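Start > Wohnen > Tische > Erfahrungsberichte

Schreibtisch Skutden von Ketov – nach einem langen Winter damit

Von Ayana Tekleab, Januar

Eigentlich wollte ich nur eine neue Platte für mein altes Gestell, aber dann stand der Skutden im Laden und ich habe mich (wie so oft bei Holz!) auf den ersten Blick verliebt. 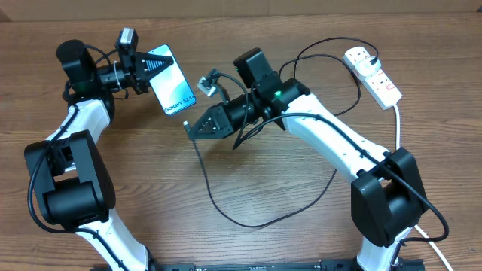 Also wurde es der ganze Tisch, und meine Freundin Yabsira Bogale musste mit anpacken, denn allein bekommt man die Platte kaum durch ein Treppenhaus wie unseres. Der Aufbau dauerte 50 Minuten, Kaffeepause inklusive, und wir haben dabei nur einmal die Beine vertauscht.

Was mir bis heute Freude macht, ist die Farbe. Ein warmes Mittelbraun, die Maserung zieht sich ruhig quer über die Fläche, und selbst an grauen Nachmittagen wirkt das Zimmer gleich freundlicher. Ich sitze daran, schreibe Briefe, lade das Handy, sortiere Rechnungen, und abends wird auch mal daran gegessen. Wackeln tut da gar nichts, selbst wenn ich mich beim Telefonieren mit beiden Ellbogen aufstütze.

Ein bisschen meckern muss ich trotzdem. Es gibt keinen Durchlass für Kabel, und wer wie ich ständig irgendetwas auflädt, hat die Strippen eben auf dem Tisch liegen. Ich habe mir schließlich 2 Klemmen von Zikgate an die Kante gesetzt, die tun ihren Dienst. Außerdem mag die Oberfläche keine heißen Tassen, da bin ich inzwischen ganz streng mit meinen Gästen – Untersetzer oder Stehplatz.

Vorher hatte ich mir noch den Asfaw angesehen, der etwas billiger war, mir aber zu rötlich und an den Ecken recht scharf. Den Skutden würde ich wieder nehmen, am liebsten gleich mit einer passenden Schublade, falls Ketov so etwas irgendwann anbietet.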